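The back room on the second floor of the Purnusley building is open again for coffee, and anyone with a staff or tenant pass can use it from 7:30 in the morning until six.

The room closed in March so the walls could be painted and the wiring checked. Work took longer than planned, and for most of that time people on the second floor had to walk down to the lobby counter or go without. Painting is now finished. The long table is back in its old place and the curtain has been cleaned and rehung.

Coffee is free through the end of the month. After that it will cost 60 cents a cup, paid at the front desk or added to the monthly tenant bill. Tea will stay free.

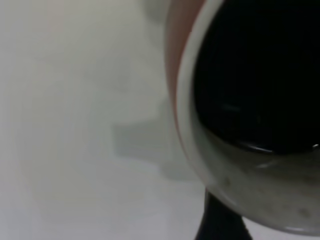
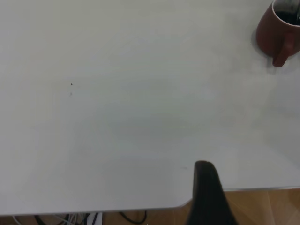 Cups of a dark drink by the table, first two pictures; the curtain and the wall behind it, last two. 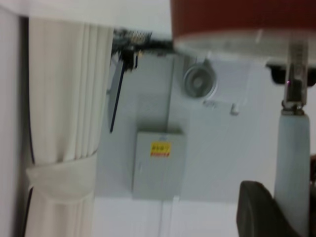
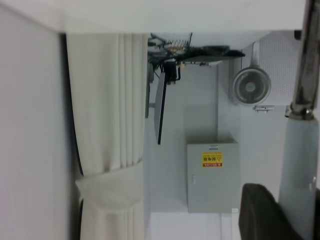 **Shona Moncrieff**
Building news editor, Purnusley

Tenants are asked to bring their own mugs if they can. The building bought 100 new cups two years ago, and a count before the room closed found 47 left. Yuzuki Hirose, the building manager, said most of the missing ones are probably sitting on desks upstairs. A box for returns has been put by the elevator, and cups can be left there without a name.

"I would like them back before I order more," Hirose said. "We don't need to know who had them."

Cups used in the room should be rinsed and put on the rack in the hallway kitchen, which is emptied at noon and again at closing. Marks on the table should be wiped up when they happen. The top stains if coffee is left on it overnight, and the old one had to be sanded twice.

The curtain can be opened or tied back by anyone using the room. Please leave the items on the wall and the cables near the ceiling alone. Questions about those go to Uriel Zepeda in maintenance.

Some tenants had asked for longer hours. Hirose said the room will stay on its present schedule for now, and that she will look at evening use once the new door lock is in. A request for a second table was turned down for lack of space.

The lobby counter will keep its usual hours. Groups that want the back room for a meeting can reserve it at the front desk, up to two hours at a time. Reservations are not taken between noon and one.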